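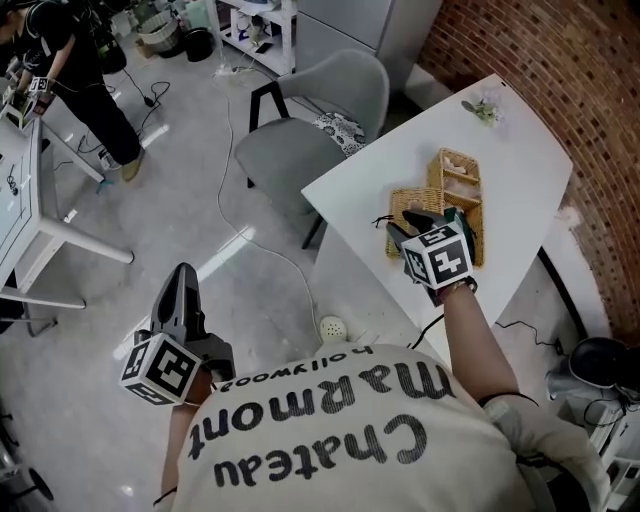

Praktikum Handhabungstechnik — Skript zu Block 5
Handgreifer-Paar: Einrichten, Pflege, kleine Reparaturen
Kurs Posberg, Stand Sa 7. Juni

Nur Stichworte, Rest mündlich. Bitte vor dem Termin lesen, wir haben pro Gruppe 15 Minuten am Gerät, mehr nicht.

1. Vor dem Einschalten

Markerwürfel prüfen. Fester Sitz, kein Spiel. Mit zwei Fingern anfassen und leicht drehen — bewegt sich was, Schraube am Fuß nachziehen. Nicht am Würfel selbst hebeln!
Flächen der Würfel trocken abwischen, Mikrofaser. Kein Alkohol, der Druck löst sich an den Kanten.
Links und rechts nicht vertauschen. Die Muster sind verschieden, die Kalibrierdatei hängt dran. Wer tauscht, muss Abschnitt 3 komplett neu machen.
Kabel: vom Griff locker zum Körper führen, Schlaufe am Handgelenk lassen. Zug auf dem Stecker ist Fehlerursache Nummer eins, letztes Semester fast jeder Ausfall.

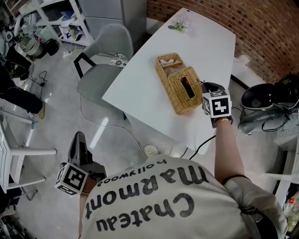

Dann Backen auf und zu, fünfmal langsam, fünfmal zügig. Auf Geräusche achten. Knirschen = Krümel oder Faser im Spalt, Pinsel nehmen, keine Druckluft (bläst alles in die Führung).

2. Nullstellung

Backen ganz schließen, halten, Taste bis zum zweiten Ton. Loslassen. Öffnen bis Anschlag, Wert ablesen.
Sollwert offen: 165. Liegt er unter dem Soll, nochmal von vorn. Bleibt er drunter, ins Wartungsbuch und Harish Panicker bescheid geben.
Nullstellung immer für beide Seiten, auch wenn nur eine spinnt.

3. Kalibrierung der Würfel

Gerät ruhig halten, alle sichtbaren Flächen nacheinander zur Kopfkamera drehen. Nicht verdecken, auch nicht mit dem Ärmel.
34 gültige Aufnahmen je Seite, vorher bricht die Software nicht ab und speichert auch nichts.
Typische Fehler: Gegenlicht, zu schnell gedreht, Kopfband verrutscht. Bei verrutschtem Band nützt die beste Kalibrierung nix, dann erst Band neu einstellen. 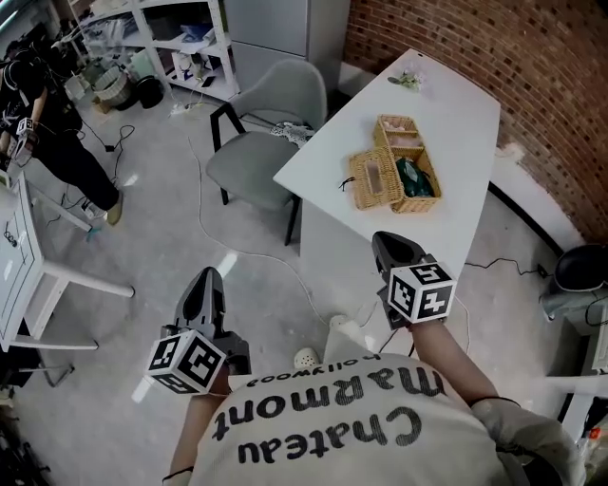
Text: Annapurna Fernandes
Durchsicht: Narayanan Iyengar

4. Probelauf am Tisch

Leichte, nachgiebige Sachen zuerst, also Korb, Stoff, Papier. Glas und Metall erst nach Freigabe.
Anfahren von oben, Spitze kurz über der Tischkante anhalten, dann erst rein. Wer auf die Platte aufsetzt, verstellt die Backen und darf zurück zu 2.
Beide Hände arbeiten lassen, abwechselnd. Fällt das Tracking auf einer Seite aus — stehen bleiben, Würfel wieder ins Kamerabild bringen, weiter.
Laufwege vorher ansehen, wo liegen die Kabel. Stolpern kostet uns jedes Mal einen Stecker.

5. Kamera am Greifer
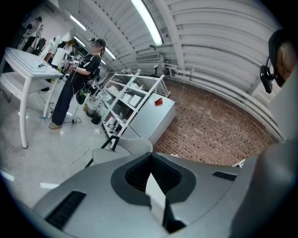

Die Optik schaut über das Gehäuse weg, ein Teil der Verkleidung ist also immer mit im Bild. Normal, kein Einbaufehler. Die Backen müssen an derselben Stelle liegen wie im Referenzbild, sonst sitzt der Halter schief. Halter lösen, ausrichten, handfest anziehen, neues Referenzbild ablegen.
Gummi in der Öffnung: auf Risse prüfen, bei Rissen tauschen. Ersatz im Schrank, Schublade Pedent. Alter Gummi raus mit dem Kunststoffspatel, niemals Schraubenzieher.
Lüftungsschlitze frei halten, kein Klebeband drüber, auch nicht "nur kurz".

6. Nach dem Termin

Geräte auf die Ablage, Backen halb offen. Kabel in weiten Schlaufen, nicht um den Griff wickeln.
Eintrag ins Wartungsbuch: Seite, Offenwert, was getauscht. Leserlich bitte.
Defektes mit rotem Anhänger zu Sumathi D'Souza.

Bis nächstes Mal: Abschnitt 3 zu zweit durchgehen und den Ablauf auf einer Seite notieren. Abgabe bei Divya Pinto.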